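Sports Writing Workshop, Session 6: Writing Up a Golf Tournament on Deadline
Notes by Marina Deligiannis
Last updated 11/16/21

We use cookies to remember your settings and see which pages get read. By continuing to use this site you agree to this. Accept | Manage

Okay, golf. I know half of you signed up for this course to write about soccer and the other half to write about basketball, and every term there's a groan when I put golf on the board. Stay with me. Golf is the hardest sport I've ever had to file on, and if you can get a clean final-round report out in half an hour you can do pretty much any of the others.

The trouble is that you can't see it. At a soccer match you sit in one seat and everything happens in front of you. At a golf tournament the winner might make the shot that matters on the 12th while you're standing by the 16th with a sandwich, and you hear a roar through the trees and have to work out who it was for. I covered my first one for a tiny paper in Drandska and walked the wrong group for the whole back nine! My guy shot 78. The man who won was three holes behind us and I never saw him hit a ball.

So, the score first. We talked last time about the running match report (the one you build as you go and then top with a new intro at the whistle). It doesn't work nearly as well for golf, and you'll tie yourself in knots if you try it. What I do is keep two lists open. One is the leaderboard, and I write down the top five every time it changes at the top. The other is moments: hole number, club if I know it, what happened, what the score was after. When the last putt drops I go to the second list and look for the place where the first list turned.

Take the practice tournament in your packet, the Leler Open. Tsoukalas starts the last day one behind Rodik. He goes out in 39, which is bad, and at the turn he's four back and you'd have written him off. Then he comes home with five birdies and wins by 2. Where's your intro? Most people in last year's group started with the first tee and went hole by hole, and by the time Tsoukalas made a birdie I'd gone to put the kettle on. Start with the win and the margin, then get to the awful front nine in the same sentence or the one after. That's your story, the gap between those two halves.

Something like this:

Tsoukalas recovered from a front nine of 39 to win the Leler Open by two shots, making five birdies on the way home to overhaul Rodik.

It's plain, I know. Plain is good! You can polish it for the morning edition. The desk wants the name, the result and the reason, and they want it before the trophy's been handed over.

A word on numbers, as this is where marks get lost. We write "a round of 69" or "a 69," and we don't write "a score of 69 shots." Say "three under" in running text and save -3 for the table. If you give the round score, give the total against par somewhere too, because a 70 on one course is a triumph and on another it's a missed paycheck. And please check whether the player is one shot ahead or one hole ahead. Stroke play is shots, match play is holes. I had 27 reports handed in last term and you would not believe how many of them had somebody winning a stroke play event "3 and 2."
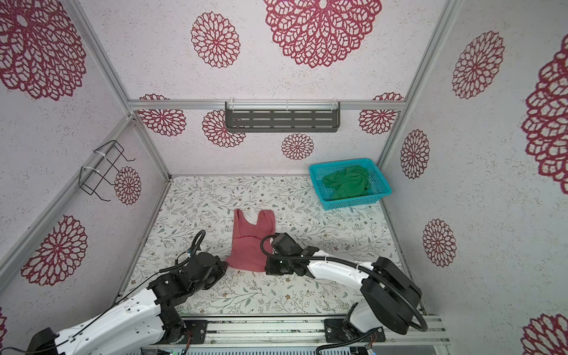 Quotes next. You'll get the winner for ten minutes, usually hoarse and a bit dazed, and you'll get a lot of "I just stuck to my game plan." Don't use it. Ask about one particular shot. "What did you have left into 14?" gets you a much better answer than "How does it feel?" — golfers remember every yardage they've ever had, they can't help themselves. Once they're talking about the shot, the feeling comes along with it.

Vangelis Andreadis, who took this session before I did, used to make everyone interview the runner-up before they were allowed near the winner. I've kept that for the March assignment. The person who came second has usually had longer to think about it, and they'll tell you what the wind was doing.

Keep your quotes short and break them up. One sentence, then who said it, then the rest if you need it. And "said" is fine. Please no "quipped," no "enthused," and nobody in a golf report should ever "opine."

Background goes near the bottom. First win, ranking, where they play next, what happened to the big name who missed the cut. Three or four short paragraphs that the desk can chop from the end without calling you. If something down there would hurt to lose, it's in the wrong place, so move it up.

For next time: write up the Leler Open final round from the packet, 400 words at most, with the table underneath. Time yourself, and write the time at the top of the page (be truthful, I don't mark on it). Bring two intros, your first one and the one you wish you'd filed. We'll read some of them out.

Related notes
Session 3: Reading a scorecard
Session 4: Interviews in the mixed zone
Session 5: The running match report
Session 7: Tennis, tiebreaks and when to start typing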